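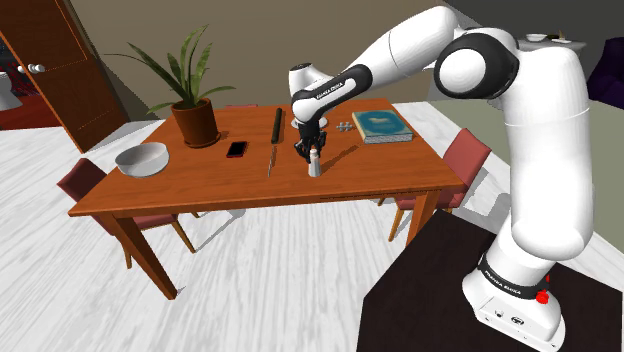
Prerine gripper finger set, 2-finger, black
Service notice, October 2018

Finger sets from batch 600 can lose grip force when the lead screw nut backs off. The controller reports no fault and the part may drop. Remove the set from any cell where people work within reach of the arm.

Check: close on the test block and hold for 100 seconds. Replace the set if the block slips.

Rated life: 2000 hours
Replacement nut kit: free for affected batch
Contact: Divina Magbanua, Ostico parts desk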